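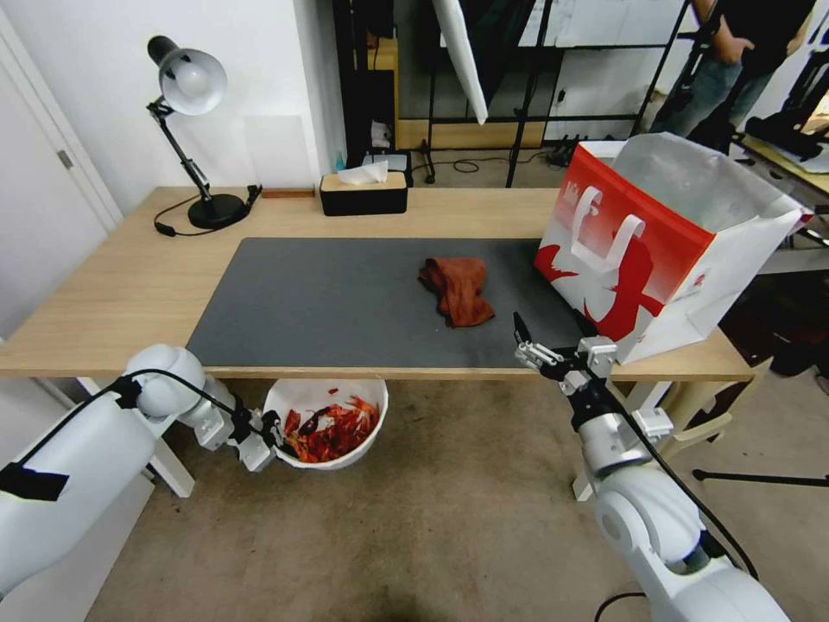

¿Qué se puede consultar desde este miércoles en el archivo Florneo?
Un total de 3.174 recetas caseras manuscritas, repartidas en 174 cuadernos de cocina que hasta ahora estaban en cajones y armarios particulares. El acceso es gratuito y no hace falta registrarse.

Florneo abre al público su archivo de cuadernos de cocina familiares

La asociación cultural Florneo presenta el archivo en línea que lleva su nombre, una colección de recetarios escritos a mano y cedidos por familias de la comarca. Se pueden hojear página a página, con la letra original a un lado y la transcripción al otro, y buscar por ingrediente, por tipo de plato, por época del año o por la palabra exacta que usó quien lo escribió. Quien busque «un puñado» encontrará muchísimos puñados.

Estamos muy contentos con el resultado. La idea nació al vaciar una casa, cuando apareció un cuaderno escolar de tapas azules en el que las recetas empezaban por el final y las cuentas del mes por el principio. Las dos mitades se encontraban en medio, en una página donde alguien había apuntado a la vez el precio del bacalao y la manera de desalarlo. Aquel cuaderno es hoy el primero del catálogo, y sigue siendo uno de los favoritos del equipo.

El archivo conserva las páginas completas, con todo lo que llevan encima: manchas de aceite, tachones, recortes de periódico pegados con harina y agua, teléfonos de fontaneros, listas de invitados a una comunión. En los recetarios caseros esas anotaciones cuentan tanto como el plato. Hay una receta de rosquillas corregida en cuatro tintas distintas, y junto a la última corrección se lee «así, y no se toca más».

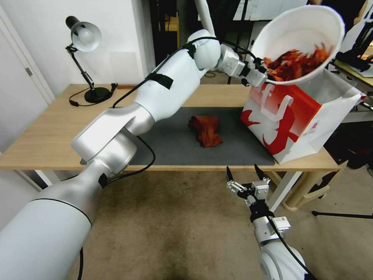
La transcripción ha sido la parte más larga del trabajo y también la más entretenida. Muchas recetas dan por sabido casi todo: «se hace la masa como siempre», «el horno como para pan», «leche, la que pida». Las transcripciones respetan la ortografía original y añaden una nota solo cuando una medida ha caído en desuso o cuando una abreviatura admite más de una lectura. Si no sabemos lo que pone, lo decimos. Quedan palabras sin descifrar en bastantes cuadernos, y cada una lleva un botón para que cualquier visitante proponga la suya -- ya nos han resuelto así un «almirez» que durante meses leímos como «alférez».

Para la clasificación se ha contado con la biblioteca Koyama, que ha cedido su sala de lectura durante los meses de trabajo y conservará una copia de consulta del archivo entero. El desarrollo de la página web ha corrido a cargo del estudio Drellby, que ha preparado además una versión ligera para conexiones lentas y otra en letra grande, pensada para leer desde la cocina con la tableta apoyada en el azucarero.

El buscador permite ya comparaciones que dan para una tarde entera. El arroz con leche, por ejemplo, aparece en cuadernos de casi todos los pueblos participantes y en ninguno se hace igual: con piel de limón, con piel de naranja, con canela en rama o molida, con un chorro de anís que en un caso figura como «opcional» y dos páginas después como «imprescindible». Las croquetas son terreno de discusión. Las conservas de tomate ocupan tanto sitio en algunos recetarios que hemos tenido que darles una categoría propia.

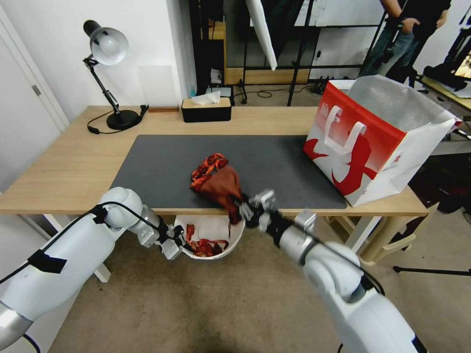
También hay platos que habían dejado de hacerse. Una sopa de pan tostado con comino, unas tortas de calabaza que se freían en la víspera de la vendimia, un guiso de habas secas del que solo teníamos noticia por una canción. De este último se ha localizado la receta completa, con cantidades, en un cuaderno que la familia estuvo a punto de no entregar porque le parecía demasiado estropeado. Animamos a todo el mundo a no tirar nada por feo que esté: las hojas sueltas, los sobres escritos por detrás y las libretas a las que les falta media tapa son bienvenidas.

La apertura del archivo viene acompañada de un libro, «De memoria y a ojo», publicado por la editorial Fustis. Reúne una selección de páginas reproducidas a tamaño real, con un glosario de medidas caseras y un índice por meses. La primera tirada es de 200 ejemplares, que se distribuirán en bibliotecas y centros escolares de la comarca, y en la web podrá descargarse la edición digital completa.

Antes de la publicación, los textos se leyeron en voz alta en varias sesiones abiertas en la sala de Koyama. Fueron tardes estupendas, con gente que venía a escuchar la receta de su abuela y se quedaba a discutir la de la vecina. 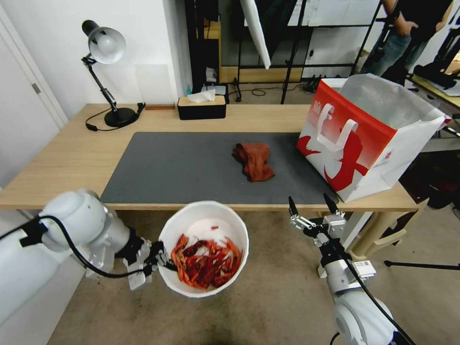
Una asistente a esas lecturas comentó que llevaba años haciendo mal el bizcocho de su madre y que la culpa era de un «2» que ella siempre había tomado por un «7»; añadió que el bizcocho equivocado también le gustaba y que pensaba seguir haciendo los dos. Ambas versiones figuran ya en el archivo, con su permiso, una debajo de otra.

La recogida de cuadernos continúa. Las familias que quieran participar pueden llevar sus recetarios a la biblioteca Koyama, donde se digitalizan en el momento y se devuelven el mismo día. Los originales se quedan siempre con sus propietarios, que deciden además si desean figurar con su apellido, solo con el nombre del pueblo o de forma anónima. Se puede pedir que una página concreta no se publique.

En agosto empezará una segunda campaña dedicada a la repostería de fiestas y a las bebidas caseras, dos apartados en los que el archivo anda todavía corto. Nos interesan especialmente los licores de guindas, las horchatas y cualquier cosa que se sirviera en las verbenas.

Presentación pública: miércoles, a las 19.00 horas, en la sala de lectura de la biblioteca Koyama. Entrada libre hasta completar aforo. Al terminar habrá rosquillas, hechas según la versión de la última tinta.

Contacto para medios: oficina de prensa de Florneo. Hay reproducciones de páginas en alta resolución a disposición de las redacciones que las soliciten.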